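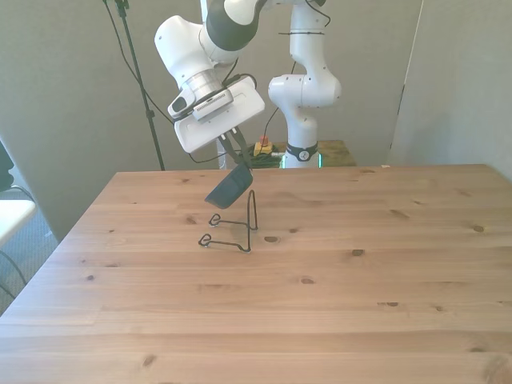 My neighbor Diane Leclerc bought a blender in May that came with a lifetime guarantee. It says so on the box in gold letters. I asked her whose lifetime. She laughed, then went to find the booklet, and we spent a good part of an evening at her counter trying to work it out.

The answer was on page 7. The lifetime in question is the "expected service life of the product," and the expected service life of the product is 5 years. So the blender is guaranteed to last as long as the company thinks it will last. I have read that sentence several times and I still can't find the part where anybody promises me anything.

I bring this up because I keep hearing that people should read the fine print. Consumer columns say it, my brother-in-law says it, and the man at the appliance store said it to me while standing in front of a sign that was much larger than the fine print. It sounds like good advice. I don't think it is. Most of us don't have the evening to spare, and the few who do will find out what Diane and I found out, after the box has been opened and the return window has started to run.

Take the Trokenard dehumidifier in my basement. The tank cracked in its second winter. The warranty covered "all components," and a tank, I was told on the phone, is an accessory. I asked what a dehumidifier does without a tank. The woman on the line was polite about it and offered me a new one for $200, plus shipping. The whole machine had cost me a little more than that.

The usual defense is that warranties keep companies careful. If they have to pay for failures, the thinking goes, they will build things that fail less. I would believe this if I saw many of them paying. What I see is a form that wants the original receipt, the serial number and the original packaging. Who keeps the packaging? My friend Orlando Ospina does, as a matter of fact. He has a garage full of it, and no room for the car. He has made 2 successful claims in his life and he talks about them the way other men talk about fish.

Then there is the extended plan, sold at the register when you have your card out and want to go home. I have never understood why a store would spend ten minutes telling me how solid a washing machine is and then ask me to bet that it isn't. The clerk has to ask, I know that, and I don't hold it against the clerk. But the store would not be asking if it lost money on the answer.

Lise MacLeod, who fixed small appliances in our town for most of her working life, thinks I am too hard on all this. She says a plain one-year warranty from a dull company is usually honored without a fuss, and that the trouble begins with the word "lifetime." She may be right. She also says you learn more about a toaster by turning it upside down and looking for screws than by reading anything printed about it – screws mean somebody expected it to be opened again. I tried this in the store. Most of the toasters I picked up had rivets.

What I would like is one number on the front of the box, in the same size type as the price, saying how many years the maker will fix or replace the thing at no charge. No booklet, no register card to mail in, no talk of components and accessories. I expect the number would be small on a lot of boxes – and I would still rather see a small one than a gold "lifetime."

Diane's blender works fine so far. She has put the booklet in a drawer with the others, and the box went out with the recycling.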